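Zodcombe Shed Forum > Builds > Hand-held gripper, table clearing

vasylenko_bits
May 16, 2023
Gripper number two works! Squeeze the handle, both fingers close, and the camera on top records the lot. I've done 22 runs of laying and clearing a place setting on the bench and I'm grinning like a fool. Plan is to get to 2,000 by December and then train the arm on them.

Jandthorpe
Lovely job. I'd stop at plates and cups though. Cutlery is a pig, far too thin and shiny.

vasylenko_bits
But cutlery is the fun bit! I go in over the handle with the fingers open, one each side, and only then squeeze.
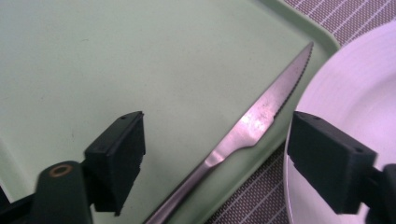

The pads are plain blocks for now and I like how square they meet. Next job is gluing 2 mm rubber on the faces, then I'll try spoons.

Jandthorpe
Still not sold. A rounded handle will roll in flat pads, rubber or no rubber. Cut a shallow groove.

oddsocket
Disagree, a groove only suits one size of handle. Go softer on the rubber. And mix up your tableware or the arm will only ever know one knife.

vasylenko_bits
Ooh, could do both and race them. Printing 6 spare pads tonight, three with the groove. Has anyone got a decent glue for rubber on printed plastic?

oddsocket
Contact adhesive, and rough up the plastic first.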